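# Clutari hand, evaluation unit: stops short on card pick, drops out of ready state

**Product:** Clutari five-finger hand with arm, evaluation kit
**Supplier:** Vurnirell
**Site:** Wotstead, demo floor
**Status:** Open, workaround in place
**Priority:** Normal

## Problem as reported

We have the Clutari kit on a 48-day evaluation. The task we are testing is card sorting: the hand picks a small white card off the desk and puts it in a compartment of the wooden sorting box. It is a simple job, and the Vurnirell sales sheet lists it as a supported starter task.

Two faults showed up in the first week of February.

1. On approach to the box, the hand stops with the fingers extended and does not close. The console shows error 636, "grasp timeout." The arm holds position until the operator clears the error.
2. After a clear, the hand sometimes reports "not ready" and has to be restarted from the controller. The arm itself stays up.

Fault 1 happens on cards going to the right side of the box. We have not seen it on the long compartment on the left.
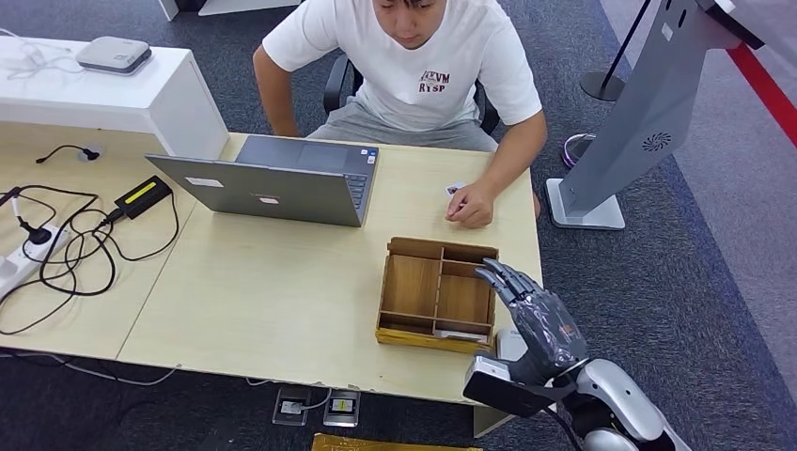 *Logged by Marwan Bataineh, Wotstead evaluation desk*

## Setup at time of fault

- Hand firmware as shipped, no updates applied
- Grasp timeout at factory setting, 900 ms
- Approach speed at factory setting
- Sorting box within the marked reach area from the quick start guide
- Operator seated across the desk from the arm
- Control software running on the laptop supplied with the kit

We followed the quick start guide as written. The guide does not say how far the box should sit from the arm base, only that it should be inside the reach area. It also doesn't say whether the box walls count as obstacles or have to be entered by hand. I entered them by hand.

## Steps tried

**Step 1. Restarted the controller.** Cleared "not ready." The next pick to the right side failed with 636 again.

**Step 2. Recalibrated the hand.** Calibration passed. All fingers moved through full range with no load. No change to the fault.

**Step 3. Moved the box.** Shifted it farther from the arm base and retaught the corners. The fault moved with the box. It still failed on the right side and still worked on the left. That made me think it was the approach angle and not the distance.

**Step 4. Raised the grasp timeout.** The setting is under Hand > Limits. I went up in small steps to the maximum the menu allows. Error 636 came up later than before but it still came up, so the hand isn't just slow to close. I put the timeout back to 900 ms.

**Step 5. Deleted the box walls from the obstacle list.** The hand closed on the card and placed it on the right side. Ran the task 7 times in a row with no 636. I don't want to leave it like this because the fingers now pass very close to the partitions, and the thin ones will not take much of a knock.

**Step 6. Put the walls back and lowered their height value.** Works most of the time. This is the current workaround.

**Step 7. Checked the arm away from the desk.** Swung it out over the floor with the hand open to look for anything pulling or rubbing when the wrist turns. The arm has a clear cover on it, and I wanted to know if it tightens near the end of travel. I could not feel any drag by hand with the power off. With power on, the joint load readings looked the same in both directions.

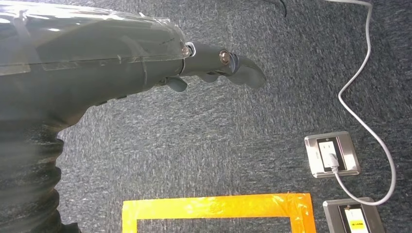
**Reply from Jihad Rizk, Vurnirell support**

Thanks for the log, steps 5 and 6 are useful. Error 636 covers two different cases in the current firmware. One is a real grasp timeout. The other is the planner refusing to close the fingers because the closing path crosses an obstacle. Both show the same code and the same text. I agree that's confusing and I have passed it on.

What you describe is the second case. The planner adds a safety margin to every wall you enter. With small compartments, the margins from neighboring walls overlap and there is no room left for the fingers. The long compartment is wide enough, so it works there.

Please try this before changing anything else:

1. Restore the real wall heights.
2. Open Hand > Planner and find "obstacle margin."
3. Set it to "fine." The default is "standard."
4. Lower the approach speed one level. Fine margin should not be used at full speed.
5. Retest on the right side.

On the "not ready" fault, please send the controller log from just before a restart. I can't tell from the console text alone. Clearing 636 twice quickly can cause it - the second clear arrives while the hand is still resetting. Wait for the status light to go steady before you touch the button again.

The cover can stay on. Check its fit at the wrist end now and then.

## Update, 3:40 p.m.

Set the margin to "fine," restored wall heights, dropped approach speed one level. Right side now works with the walls in place. No 636 since the change. Each pick is slower, which I will note in the evaluation under cycle time.

"Not ready" came back once. I had waited for the steady light that time, so the double clear doesn't explain it. Controller log attached to the ticket.

## Notes for the evaluation report

- Support answered the same day and the fix was correct. Good mark there.
- The shared error code cost us most of a morning. I would count that against the product until the firmware is changed.
- The planner page is missing from the quick start guide. It is in the full manual, in the Hamdan section, which covers the older hand and doesn't mention this one by name.
- Slower approach speed may matter if we go past card sorting. Ask Vurnirell for cycle times at fine margin before we decide on a purchase.

## Open items

- Vurnirell to review controller log for "not ready"
- Vurnirell to confirm if 636 will be split into two codes, and in which release
- Wotstead to rerun the full card set at the new settings and post the results in this ticket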